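Subject: Re: [homerepair] Reusing shelf boards from old flat-pack

Gus Fitzsimmons wrote:

> I've got a Mudine bookcase to break up and would like to keep the shelves for a cupboard. The gap is 487 mm and the boards are longer. Is it worth cutting particleboard, or does it just crumble? Also, what do I do with the old holes?

It cuts well enough with a fine blade if you score the line first and go slowly. Tape over the line helps too. I cut mine down to 400 last November and only lost a few chips on the underside.

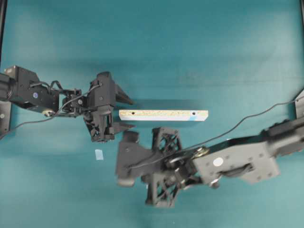 Old holes are a matter of where they fall. If they end up under a bracket, fill them and drill fresh ones a little further in. With a board like this one, a hole near each end and the top face still bare and speckled, I'd fill both, sand flat and seal the face before anything else. The white paint on the edges can stay, but any edge you cut will need sealing as well.

Don't put the new screws into the filler. It won't hold.

Which way do the brackets run in your cupboard?

Pestel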